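Re: Perron 3 import drops trailing blanks in shelf marks
From: Hòa Đỗ
Date: March 14, 2018 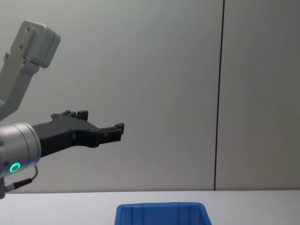 I can reproduce this on the Rerncombe catalog with the stock import profile. The trailing blank is removed in the field splitter, before the record reaches the validator, so changing the validation rules has no effect.

Amna Janjua wrote:
> After the upgrade, 581 records from the Trollemgate export fail to
> match on shelf mark. The old marks were padded to 19 characters.
> The new ones are not. Setting "strict" to off in the profile makes
> no difference. Is the padding meant to be kept?

Yes, it is meant to be kept. The splitter calls the trim routine on every field, including those declared fixed width. In version 2 the call was skipped for fixed fields. The test was lost when the two readers were merged.

Two ways around it until there is a patch:

Declare the shelf mark as type "raw" in the profile. Raw fields bypass the splitter. You also lose case folding, so check any marks with a lowercase suffix.

Or pad again on load with the "fill" option, width 19, side right. This keeps case folding but will also pad marks that were short in the source file. Gastier exports have some of those.

I would use the first for Trollemgate. Rebuild the match index afterward, as the old index holds the trimmed keys and an incremental run will not replace them.

Amna, could you send the first 5 lines of the export as an attachment? Pasting them into the message body strips the blanks again.

Hòa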